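Hi Danuta,

Quick update on the Prinik evening sewing classes, since you asked for something before the board meets. I'll keep it loose and send the proper budget sheet separately.

We finished the summer block in July with 32 people signed up, and 17 of them have already put their names down for the fall. I'm really happy with that! The beginners' group filled first (it always does), so Agnese has agreed to take a second one on Thursdays. Curtains and hemming were the big hits. The zipper class was a bit of a slog, and I think we need to split it over two evenings.

Money-wise we're fine. Thread and lining cost more than I'd planned, but Watkins let us have the cotton ends cheap, so it evens out – you'll see it on the sheet. 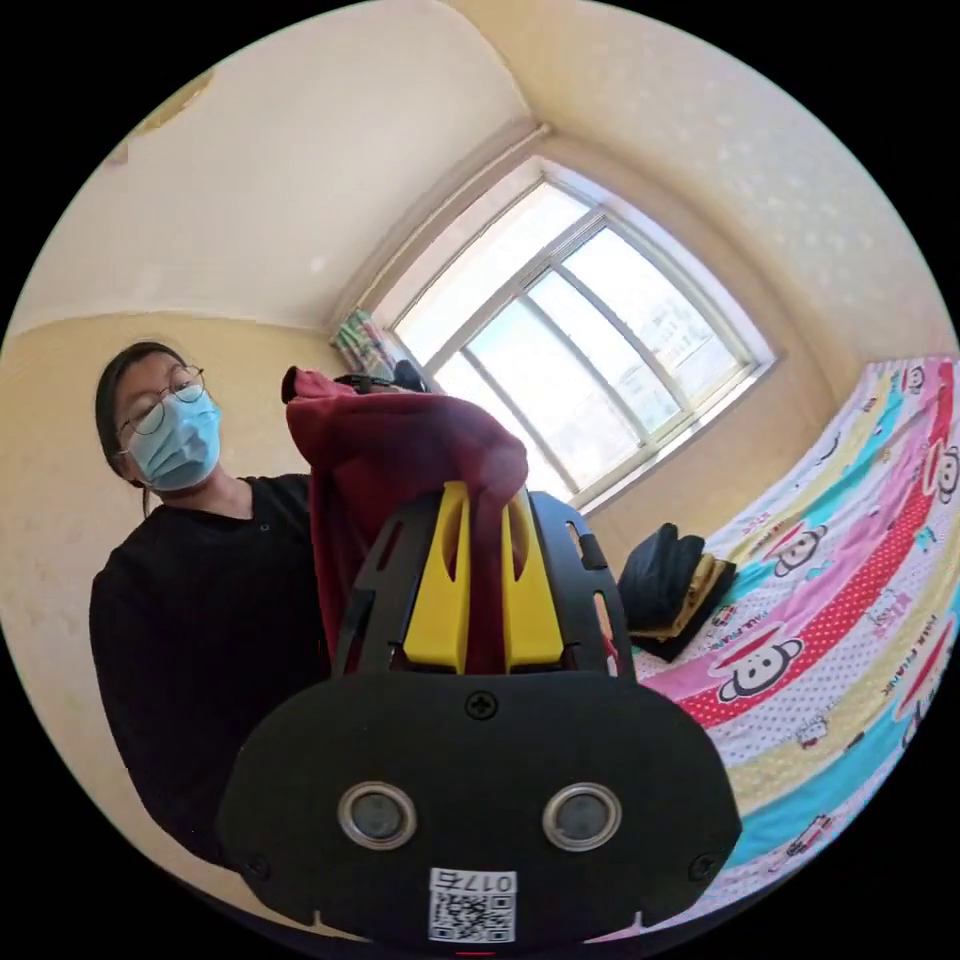
One of our group, masked up, in the small room.

The pattern library is coming along too. Siiri has sorted and labeled 40 envelopes, mostly skirts and kids' pajamas, and people can now borrow them for two weeks. We still have four machines waiting for service. Kęstutis has looked at them and wants new belts for the lot, so I'd like to move what's left of the snack money over to repairs, if you're okay with that.

Next up is the coat class. I need a yes or no on the extra hours before I print the flyers.

Deividas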